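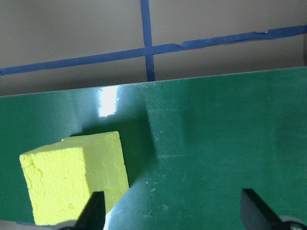 Workshop tips: getting your picking software to behave

I've been writing the control side for our little bench arm since August, and these are the bits I wish I'd had pinned above the kettle.

Start with foam. A yellow block on a dark green surface is about as easy as colour picking gets, and a squashed block costs pennies. Go for the coarse, pitted sort too, so your edge finder learns to put up with crumbly corners!

Watch for glare. Anything glossy throws back a white patch, and my first threshold kept picking that up as an object. I clip everything brighter than 200 before looking for shapes. Shadows want the same care (mine kept stretching the bounding box until I switched to hue).

Save the settings with the run. I use Tuslow for this, a plain text file per run, and it's rescued me more than once. Run 272 went beautifully and I'd have had no idea why.

Close slowly. Ruba Boutros talked me into splitting the grip into 3 stages: approach, touch, squeeze. Slower, yes, but I've stopped chasing blocks across the bench.

Mask the background. If there's tape on the wall, crop it out in software before you go peeling anything off. My crop takes 38 pixels off the top and I check it whenever the camera gets knocked.

Next job is moving the planner over to Wamarel, so send me your tips if you've done it.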